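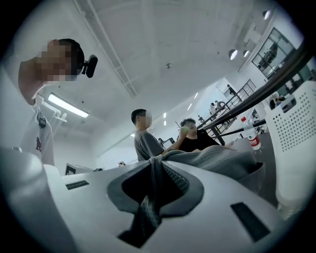
Gripper Trial Review, Thursday, 2 pm

Apologies: received from Adarent, who had the wrong Thursday.

1. Last minutes. Agreed, apart from the word "enthusiastic", which was struck out.

2. Simitz hand-held kit. The loan period has 23 days left. Out of 76 cloth-folding recordings, 70 were usable. The other six were mostly ceiling. Simitz say their software will sort good from bad by itself. It kept all six of the ceilings.

Comfort was raised again. The grip is fine for ten minutes and a grievance after forty. Simitz offer a wrist strap at extra cost. The meeting felt a strap ought to come with a thing one has to hold.

3. Trudar quote. Cheaper, but the price leaves out the charger, the case and, as far as anyone could tell from page 2, the fingers. To be queried.

4. Mohamedi service plan. Covers all faults except those arising from use. Declined.

5. Head cameras. Clips still slip on short hair. Simitz suggest a headband. Two people are willing to wear one, provided the other goes first.

6. Decision. Keep the Simitz kit to the end of the loan, then ask for a price with the strap included. No order before May.

Actions: query to Trudar; strap to be argued over; right date to Adarent.

Closed 3.40 pm.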